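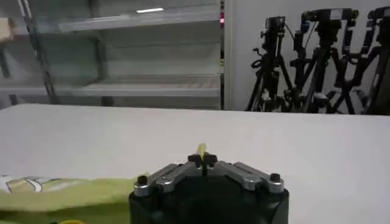
How does a radio show get to your kitchen?

Hi, I'm Josué Sampaio, and I make a radio show for kids! It goes out at 4 every afternoon, and the question I get most (after "do you have a dog?") is how my voice gets all the way to your house. So let me try.

When I talk, I make the air wiggle. You can feel it if you put your fingers on your throat and hum — go on, try it. Those wiggles are sound. My microphone has a very thin piece inside that wiggles along with the air, and it turns my voice into a tiny bit of electricity.

The electricity runs down a cable to the mixing desk. Mine has a slider for every microphone, and if I forget to push mine up, you hear nothing at all. I did that in October and told a whole joke to myself.

Next it goes to the transmitter, and ours is up on Skosmont hill. A transmitter takes that sound signal and puts it on a radio wave. Radio waves are a bit like light you can't see. They zoom out from the tall antenna in all directions, over 50 miles on a good day, and they can go right through your kitchen wall.

Then your radio catches them! Lots of stations are sending waves at the same time, so you have to tune in, and that means telling your radio which wave to listen to. The speaker does the microphone's job backward. It wiggles the air, the air wiggles your eardrum, and there I am, asking you about your lunch.

Tadeo, age eight, wrote in to ask if I can hear him when he talks back. Sorry, Tadeo, a kitchen radio only listens. You'll have to call the show.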